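**Ticket 2180 - storage locker padlock, key goes in, won't turn**

Status: open, then pending, see bottom
Site: Kakgate, back storage
Opened by: Mawar Nair
Assigned: Sugeng Oei

---

**Mawar, 8:40 am**

Padlock on locker 29 is jammed again. Key goes all the way in, turns maybe a hair, stops. Tried both keys off the hook. Need the locker for the August stock before lunch if possible. Party stuff mostly, candy bags, paper cups. Nothing that spoils.

**Sugeng, 9:05**

Which lock is it? We have two kinds back there. The Trellex ones have the black plastic cover. If it's one of those it's a different problem, see ticket 1552.

**Mawar, 9:12**

Not Trellex. Brass, old, beat up. Says YT-LOCK on the body.

**Sugeng, 9:15**

OK. Don't force it please. Last one somebody went at with pliers and the key snapped off inside, took me most of an afternoon. Coming down after the delivery.

**Sugeng, 10:30**

On site. Notes as I go:

- key goes in full depth, no grit felt on the way in
- turns a few degrees then hard stop
- pushed shackle down while turning - no change
- pulled shackle up while turning - no change
- second key same, slightly worse. looks like a copy of a copy, teeth are soft. took it off the hook, don't use it
- hasp is bent a little, so door was pulling on the shackle the whole time. lifted the door with my foot to take the weight off, tried again, key went round. Open.

So partly the lock, partly the door. Locker is usable, Mawar has her stuff in. Left door on the latch for now, no padlock.

**Larasati Sinaga, 10:52**

Is it worth keeping? We paid next to nothing for those. There's a box of Nenex ones in the office, 256 on the label, never opened.

**Sugeng, 11:00**

Want to clean it first. If it turns freely off the door then it's the hasp and a new lock will just do teh same thing in a month.

**Sugeng, 1:20 pm**

Bench check. Wiped the outside, blew out the keyway, graphite powder (NOT oil, whoever has been using the kitchen oil please stop). Worked the key in and out a bunch of times.

Results:

- shut, key in, quarter turn: opens
- repeated with lock upside down, shackle hanging: opens
- repeated with light pull on the shackle: opens but stiff
- hard sideways pull on the shackle: sticks, same hard stop as this morning

That last one is the fault as reported. Side load. Body is ugly, worn brass with black patches all over, but that's looks only. Shackle still has its shine.
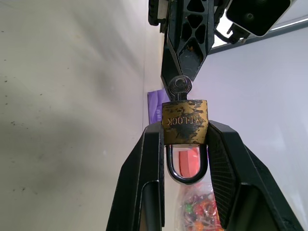 Key bow is the small round kind so there isn't much to hold, and people twist harder than they think when it sticks. Suggest putting a ring through the hole so theres something to grip. Not a bigger handle, that's how keys break.

**Arif Nair, 1:45**

Can confirm on the door. Bottom hinge screw is backed out, I can see the gap from the hallway. Been like that since we moved the shelves I think.

**Sugeng, 1:50**

Thanks. That'd do it.

To do:

1. Arif - tighten bottom hinge screw, longer one if the hole is stripped (Hidayat drawer, second from the top)
2. me - straighten hasp or swap it
3. me - one good key cut from the original, not from the copy
4. lock goes back on after 1 and 2, not before

**Ningsih Sumampouw, 2:30**

Can 29 stay unlocked overnight? Asking because the petty cash tin used to be in there.

**Mawar, 2:34**

Tin moved to the office ages ago. Only candy and cups in 29. Fine by me.

**Sugeng, 2:40**

Setting to pending until the hinge is done. Mawar please re-test with the door fully closed and write here if it sticks again - say which key you used.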